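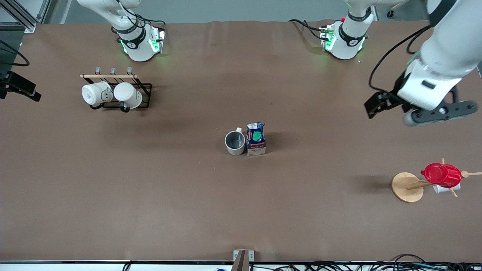
Florkum - accrocher des tasses à deux bras

README du jeu de démonstrations et du code d'évaluation

Salut et bienvenue ! Florkum, c'est mon dépôt pour tout ce qui touche à l'accrochage et au décrochage de tasses avec un robot à deux bras. J'y ai mis les démonstrations, les scripts d'entraînement et les résultats, y compris ceux dont je ne suis pas très fier (on y arrive plus bas). Si vous cherchez un truc propre et packagé, passez votre chemin, mais si vous voulez rejouer mes essais ou me prouver que j'ai tort, vous êtes au bon endroit.

La question de départ

Une politique apprise sur un seul type de support sait-elle se débrouiller sur un autre ? Une anse de tasse, c'est petit, ça se présente dans toutes les orientations, et il faut viser un crochet ou une cheville avec un objet que la pince cache à moitié. J'ai choisi deux supports qui n'ont presque rien en commun : un porte-tasses en fil métallique noir, avec un tourillon de bois sur le dessus, et un arbre à tasses en bois dont les chevilles partent un peu dans tous les sens.

Ce qu'il y a dans le jeu

124 démonstrations téléopérées, réparties sur 4 tâches :

accrocher_fil : prendre une tasse sur la table et la suspendre au porte-tasses en fil
accrocher_arbre : pareil, sur l'arbre en bois
decrocher : retirer une tasse de l'un ou l'autre support et la poser
transfert : faire passer une tasse d'un support à l'autre, avec les deux bras

Les tasses sont blanches, grises ou rouges. J'ajoute souvent un distracteur, par exemple une petite brique de boisson collée à la tasse à saisir. Ça a l'air bête, mais c'est redoutable : le dessus plié de la brique attire la pince bien plus que je ne l'aurais cru !

Attention, la répartition n'est pas équilibrée. La tâche transfert est sous-représentée, elle est pénible à téléopérer et j'ai fini par me lasser. Je préfère vous le dire avant que vous ne traciez vos courbes.

Format

Un dossier par épisode, avec les images, les positions articulaires des deux bras, l'ouverture des pinces et un petit fichier texte qui donne la tâche. Les noms de bras suivent le robot et pas le spectateur. Du coup, dans la vue fixe, le bras droit est à gauche de l'image et le bras gauche à droite. J'ai perdu un vendredi entier là-dessus en inversant deux colonnes, ne faites pas comme moi.

Les épisodes ratés sont gardés, avec le drapeau echec. Le chargeur les ignore par défaut.

La méthode, en vitesse

La politique s'appelle Danari. Elle prédit des séquences courtes d'actions à partir des images et de l'état des bras, rien de très exotique. Ce que j'ai ajouté, c'est une étape intermédiaire : avant de bouger, le modèle estime l'axe de l'anse et celui de la cheville visée, et le reste du mouvement est exprimé par rapport à ces deux axes. La base de comparaison, Maluleke, est la même architecture sans cette étape.

Ce que ça donne

Chaque politique a droit à 6 essais par support, sur des dispositions qu'elle n'a jamais vues. Sur le fil, Danari s'en sort nettement mieux que Maluleke, surtout quand l'anse pointe vers le fond de la table. Sur l'arbre, l'écart se resserre, et je ne parierais pas grand-chose dessus avec si peu d'essais. Le détail essai par essai est dans le dossier resultats.

Pour le passage d'un support à l'autre (entraîner sur le fil, tester sur l'arbre), c'est franchement décevant. L'axe de l'anse est bien estimé, celui de la cheville beaucoup moins - le modèle cherche une barre horizontale et tombe sur un poteau vertical. J'ai essayé d'augmenter les données avec des rotations d'image, sans gain visible.

Les pannes que je vois le plus

La pince se referme sur le bord de la tasse au lieu de l'anse.
Deux tasses se recouvrent sur l'arbre et le modèle vise celle de dessous, à peine visible.
La tasse touche la cheville voisine en arrivant et pivote.
La brique de boisson se fait bousculer pendant l'approche.

Limites

Un seul poste, une seule table brune, un éclairage qui ne change presque pas. La surface fait de légers plis, et je soupçonne le modèle de s'en servir comme repères (pas vérifié). Je n'ai testé aucune tasse transparente.

Pour lancer

Installez les dépendances listées dans requirements.txt, puis lancez evaluer.py en précisant la politique et le support. L'option lent divise la vitesse des bras, gardez-la tant que votre calibration n'est pas sûre.

À faire

Compléter transfert, refaire les essais sur l'arbre avec plus de dispositions, et brancher le simulateur Vullwood, dont l'export des tasses est à moitié écrit dans la branche sim. Si quelqu'un veut s'y coller, ouvrez un ticket, je réponds vite (sauf en août).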